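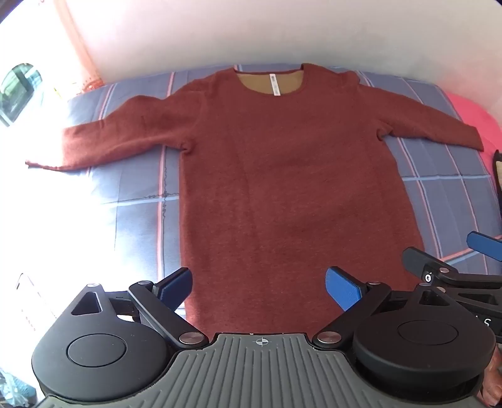

lampwick_dee
The folding paper everybody linked last week has finally made it up my reading pile, and I want to talk about how they got their training data, because I think that's where the result really comes from. The short version for anyone who hasn't read it: the Iltar group taught a two-armed setup to fold knitwear from demonstrations done by people holding the grippers in their own hands, with no robot in the room at all. Two hand-held grippers, one in each fist, and off you go. I love how homely it is. You get a red sweater laid out back side up on a plaid bedspread, sleeves out to both sides, sun pouring across one half of the bed so hard that the checks nearly vanish, and that is a training example. My old lab would have spent a month building a gray table with even lighting and then wondered why nothing worked in anybody's house. (Ask me how I know!)

What I'd like to hear from people here is whether you believe the transfer claim. They say a policy trained on bedroom demonstrations did better on a bare table than one trained on the table itself.

Posted March 19, 2022

moss_and_solder
I believe it, with some grumbling. We tried something close to this in November with the Jalell fingers, which are stiffer than I'd like, and the messy-room data held up better than the clean data on every garment except socks. Socks were hopeless either way.

My grumble is that they compare 31 homes against a single table. Of course the homes win, there is more of everything in them. I'd have liked to see a middle case, one home with the lamp and the bedding changed between sessions, so we could tell whether it's the variety of places that matters or just the variety of light. You could do that in an afternoon with a patient friend and a pot of coffee.
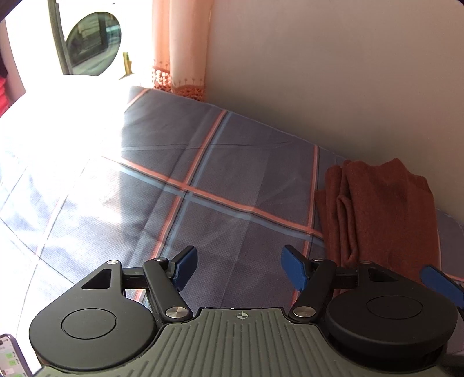
p. 11

lampwick_dee
Page number is for the section on resets, which I skimmed the first time and shouldn't have. They let the demonstrator start from wherever the garment happens to be, so you can have a folded red bundle over against the wall and most of the sheet bare, and that counts as a perfectly good beginning. I think it's a bigger deal than the authors make of it. A policy that has only ever met a neatly spread sweater has no idea what to do with a heap, and heaps are what laundry mostly is, at least at my place.

quillback
I'm going to be the sour one, sorry. I read the same section and came away less happy. If every starting state is allowed, then the people doing the demonstrations are choosing the starting states, and people choose ones they can manage. The paper has no table of which starts were thrown out. I don't think anyone was being sneaky, I just think you can't call it "any configuration" when a human picked the configuration.

Also, the failures. They list 6 kinds, and the one I'd have put first, the finger catching the bedding along with the garment, gets a sentence.

moss_and_solder
quillback, fair on the starts, but I'd push back on the bedding one. Soft fingers on a soft bed is the hard version of the problem. On a table you can press down and slide under the hem, while on a mattress everything gives way together, and if the policy learned to come in shallow because of that, then the bed taught it something worth knowing. We saw the same habit appear with ours, and it carried over to the ironing board quite nicely. 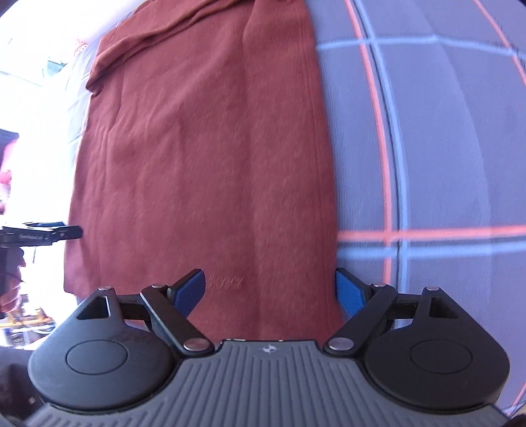
The other thing I meant to bring up is lifting. Once a knit is off the surface it hides half of itself from the wrist camera, and I can't work out from the text how much history the policy gets to look at. Three frames? One? The Ammann baseline used 3 and still lost track of sleeves. If Iltar really do it from a single frame, I would love to know what it is holding on to.

lampwick_dee
Single frame, as far as I can make out from the appendix, plus the gripper width and the pose of each hand relative to the other. I suspect that relative pose is doing a lot of quiet work — if you know how far apart your hands are, you have a fair idea of how much sweater is between them, even when you can't see it.

quillback
That I'd buy. Did they run it with the relative pose taken out?

lampwick_dee
Only on the towel task, and it dropped a good bit. Nothing for sweaters. I've written to ask, and I'll post the reply if they don't mind.

pulley_fan
Long-time lurker. Does anyone know if the Pulley code reads their data format? I've got a pair of grippers and a great many sweaters.

moss_and_solder
It does on the newer branch. Use the converter in the tools folder, and check that left and right haven't been swapped before you train anything. I lost a weekend to that one.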